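Sorting Privileges
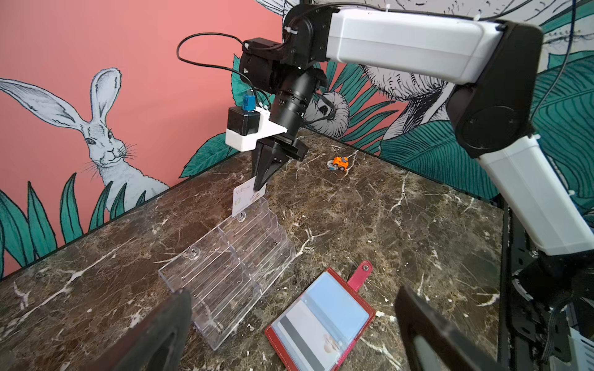 The VIP card on its way to the top rear compartment.

By February I had put the same card away more times than its owner would have in a lifetime of being important. It said VIP in gray letters and had a little gold chip in the corner, and it lived in a red leather wallet that I opened on the marble table every morning at 9. I was paid by the hour to move it to the clear holder. Then I was paid to move it back.

The job title at Moltley was Demonstrator. The ad had mentioned "shaping the future of the home," and I suppose somewhere there is a home whose future was being held up by loose cards. My hands held the controls, the arms did what my hands did, and the whole thing was saved and sent upstairs to Fiadzo, the model, which was supposed to watch me and learn. I had never been anyone's good influence before. My mother asked what I was teaching it and I said filing.

Fiadzo wanted variety. This was explained to me in a memo with 5 headings. If I always took the card the same way, it would learn only that way, and the first time a customer laid a wallet down crooked it would stand there like a man at a foreign bus stop. So I laid the wallet down crooked. I laid it down shut and upside down. Someone had supplied an orange toy car as a distraction, and I was to leave it on the table in positions that were "natural." I spent most of one afternoon tipping a toy car on its side in a natural manner.

The rabbit watched all of this. The room had been a children's dentist before the company took the lease, and the wall was still coral pink with a rabbit looking up out of the leaves. It had the expression of something waiting to be told it wouldn't hurt. I got into the habit of asking its opinion between takes.

The memo also said that mistakes were valuable, provided they were corrected. I dropped the card beautifully. I dropped it on the marble, where the veins ran every which way and it was hard to pick out an edge, and then I went after it with two black fingers and no sense of touch. Nineteen tries, on the worst day. I finished with the card in the holder and my shirt stuck to the chair. A note came down from upstairs: "Great recovery. More like this."

In the spring they let Fiadzo try. They let me stay and watch, in case it needed an adult. The arm came down over the wallet, took hold of the card, lifted it clear, and stopped. It hung there for a long moment. Then it turned the wrist a little to the left, for no purpose I could see, and turned it back, and went on to the holder.

The engineer beside me frowned and wrote something down. She asked whether I had any idea where it had picked that up.

I said I couldn't imagine. The rabbit was on the left.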